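Mundix Builders Board > Data & Training > Two-arm demos with tangly metal stuff, how many is enough?

Print this thread | E-mail this thread

springloaded_pat
Okay, so I've been recording demos on my two-arm setup since April and I'm up to 1,136 episodes. Most are boring pick and place with play food (radish, carrot, bok choy, you know the drill) and those train fine. Now I'm on metal things: springs, key rings, anything that bends or snags. One arm holds, the other pulls or pokes. My policy freezes up every single time the arms get close together. Do I just keep recording, or am I feeding it junk?

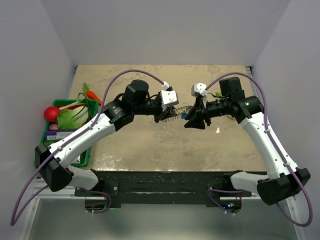 Reading time: 2 min

For what it's worth, every episode starts with the arms parked, and I stop when I'd call the thing done. I tele-op both sides myself, and my left hand is way worse than my right, which probably shows in the data!

norkow_nate
I'd stop and look at what you've got before adding more. I did 3,000 of these for a cable job over at Norkow and threw out a painful number, mainly ones where I'd hovered for ages making up my mind. The model learned to hover too. It was really good at hovering. If yours freezes when the grippers get near each other, I'd bet you freeze there as well.

springloaded_pat
Ouch, yeah, that's fair. I do sit there squinting at the wrist view trying to work out which ring is in front of which. With shiny rings on a shiny tabletop I lose the depth completely, and then I creep in a hair at a time.
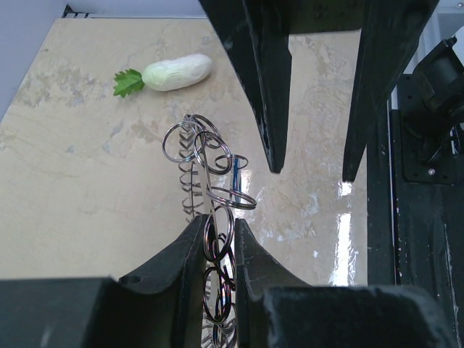
So I guess my question is whether I trim the pauses out or toss the whole episode. Trimming feels like cheating, because the arm would jump into the move with no thinking time, but it doesn't need my thinking time, does it?

tinyservo
Trim them. I cut anything over 15 idle frames and my cable threading got noticeably smoother. Keep the originals on another drive though, I've regretted a cut or two.

agudelo_fan77
Gonna disagree with tinyservo here. Some of those pauses are you waiting for a spring to quit wobbling, and if you snip them the policy grabs while it's still swinging. I went through the Agudelo write-up on soft and springy objects and then tried it both ways at home, and leaving the settle time in was better for me. Hesitating and waiting aren't the same thing, so tag them separately.

tinyservo
Sure, if you've got the patience to tag by hand. I don't, and mine works.

norkow_nate
You're both sort of right, it depends on the object. For a rigid part, trim away. For a spring I'd leave some of it. The bigger thing for me would be glare. Can you kill that overhead light, or bounce it off the wall?

springloaded_pat
I could try a diffuser. I was kind of hoping the glare would make it tougher, like free augmentation, haha. But if I can't read the rings myself I don't know why I'd expect the network to.

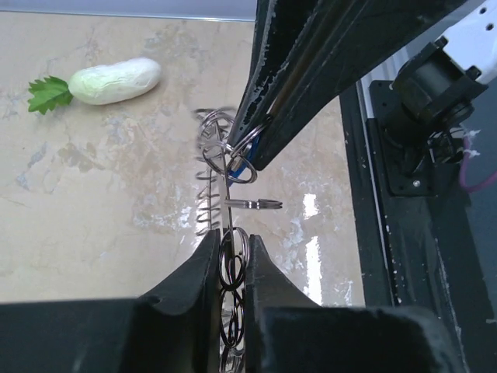 Anyway, I'm going to pull 16 episodes tonight, tag the pauses by hand the way agudelo_fan said, and see how long it takes me. If it's quick I'll do the rest of the metal ones. If it's awful, I'm trimming everything and blaming tinyservo.

agudelo_fan77
Ha, deal. Also move the play food between episodes if you aren't already. Mine got weirdly attached to where a carrot was, and fell apart when I put it away.

springloaded_pat
Uh oh. I move it when I remember to. Adding that to the list!

tinyservo
Post the trimmed vs tagged numbers when you have them, I want to be proven right.

Related threads
- Surkville meetup: bring your worst dataset
- Cheap diffusers for glossy tabletops
- Naming episodes so you can find them later
- Left arm drifts after an hour, normal?

We use cookies to keep you logged in and remember your board settings. By continuing to browse the Mundix Builders Board you accept our cookie policy.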